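Teleoperated Demonstration Cell — Pre-Session Inspection Checklist, with Comments

Site: Brondgate, Himstead building
Cell: 2 (countertop tasks, simulated and physical)
Inspected by: Everaldo Falcão
Reviewed by: Wael Ezzat
Date: 02/07/2020

Key: P = pass, C = pass with comment, F = fail, N/A = not applicable. Any F in Section A or B stops the session until it is cleared and initialed.

Section A. Operator station

A1. Emergency stop within reach of the seated operator. P
A2. Emergency stop tested from the operator station and from the floor pendant. P
A3. Deadman switch on hand controller releases motion on let-go. C
Comment: Release works. The spring feels softer than on the spare unit. Swap at the next service and tag the old one.
A4. Controller cable strain relief intact. P
A5. Controller axes match arm axes as seen on the operator's screen. F, cleared
Comment: Left and right were mirrored after the view was changed. Corrected in the Golley settings file and checked with a slow move on each axis. Initialed E.F.
A6. Operator has completed hand-guiding and remote-control training. P

Section B. Arm and gripper

B1. Base bolts at marked torque. P
B2. Joint covers in place, no cracks. P
B3. Gripper fingers seated and parallel. P
B4. Grip force limit set for teaching mode. C
Comment: The limit had been left at the playback value. Reset. Playback and teaching limits should be stored under separate names.
B5. Speed limit for hand guiding active. P
B6. Arm holds position when hand guiding is switched off. P
Comment: Slight settling at the wrist, within tolerance.
B7. Wrist clears the counter surface at the lowest taught point. C
Comment: Clearance is adequate with the gripper vertical. It has not been checked with the wrist tilted. Do not teach tilted grasps until this line is a plain P.

Section C. Simulation rehearsal

Every new task is driven in the simulator before it is taught on the physical arm. The rehearsal uses the same controller and the same limits. An operator who has contact with a neighboring object in rehearsal repeats the run from the start pose.

C1. Simulator build matches the one named on the task sheet. P
C2. Arm model, gripper model and limits loaded. P
C3. Object layout loaded from the task sheet, with clutter. C
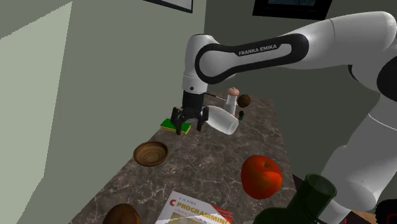

Comment on C3: The sponge is the awkward item in this layout. With the glass lying on its side next to it, an operator who opens the fingers wide and comes straight down has little room for error on that side. Approach slowly, confirm finger position from a second view, then close. The shaker behind the glass is a further contact risk if the lift drifts backward.

C4. Contact warnings displayed to operator. P
C5. Rehearsal runs saved and labeled as rehearsal. F, cleared
Comment: 4 rehearsal runs were filed with the teaching runs in the Salazar folder. Moved and relabeled. The folder should hold 218 teaching runs after the correction, and does. Initialed E.F.
C6. Reset returns all objects to the listed start positions. P

Section D. Recording

D1. Joint positions, gripper state and views share one clock. P
D2. Free disk space sufficient for the session. P
Comment: 273 GB free at the time of inspection.
D3. Failed attempts kept and marked as failed. C
Comment: Two operators have been deleting them. Keep them. A dropped object is also to be noted in the incident column, even in simulation.
D4. Operator initials entered for each run. P
D5. Rest break taken after each block of runs. C
Comment: Breaks are logged but short. Controller inputs get visibly jerky toward the end of a long block — see the velocity plots from December.

Section E. Physical cell, before first taught run

E1. Floor markings visible. P
E2. Glass items replaced with plastic stand-ins for first runs. P
E3. No loose paper or covers within the gripper's path. P
E4. Second person present during hand guiding. P
E5. Lighting even across the counter. N/A, fixture on order

Open items

B7, tilted wrist clearance: Falcão, before any tilted grasp is taught.
A3, controller spring: Falcão, next service.
B4, separate names for force limits: Ezzat.
D3, reminder to operators: Ezzat.

Reviewer comment (W.E.): Agree with the results as entered. On A5, add a mirrored-axis check to the start-up routine so that it runs each time the view is changed. Cell released for teaching with vertical grasps only.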